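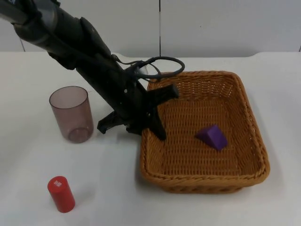 Do you really need a basket for that?

I keep reading that the answer to toy blocks all over the table is a basket. Any basket. Buy a nice one, drop things in, done. I've been doing this long enough to doubt it, so here are the tips I'd keep and the ones I'd throw out.

Start with the basket you already own. A low wicker one with rounded corners does fine for blocks, and a small wedge is easy to find on a woven floor as long as you haven't buried it. That's my whole case against deep bins. A kid who wants the purple piece at the bottom will tip out everything on top of it, every time.

Skip the liners. Escombe sells a fitted cotton one for $18 and I can't see what it does except collect crumbs in the folds. Wicker does too, I'll grant you. Turn the basket over outside, knock on the bottom, then go along the weave with a dry paintbrush. Go easy under the rolled rim, where the strands like to snap.

Cups are for small stuff only

A see-through plastic cup is a decent holder for crayons or dice. Tinted is okay if you can still make out what's in it. Gebhard Gruber wrote in to say that he sorts everything into cups, more than 18 of them, all labeled. Good for him. I tried it in February and went back to one cup and one basket. Tall cups get knocked over, and the labels came off in the wash.

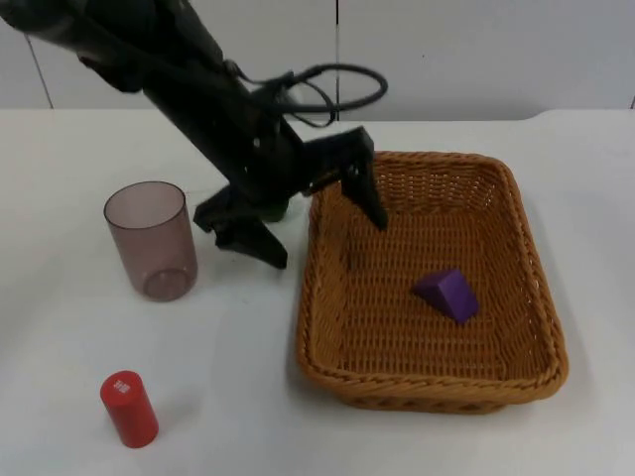

Cup and red cylinder out on the table, wicker basket alongside.

White tabletops

They do show every crayon mark. Before you buy the Flondero spray, try a damp cloth and a drop of dish soap, then a bit of baking soda if that fails. Test a corner first. I've used the spray and the soap side by side and I'd be hard pressed to tell you which half was which.

Does the "6 minute pickup" work?

Sort of. It works if the basket is on the table before you start. If you have to go find the basket, forget it. Small round pieces get stood on end, or they roll under the radiator.

Updated 5/23/22: took out the tip about spraying wicker with vinegar. Two readers said the smell hung around and I believe them.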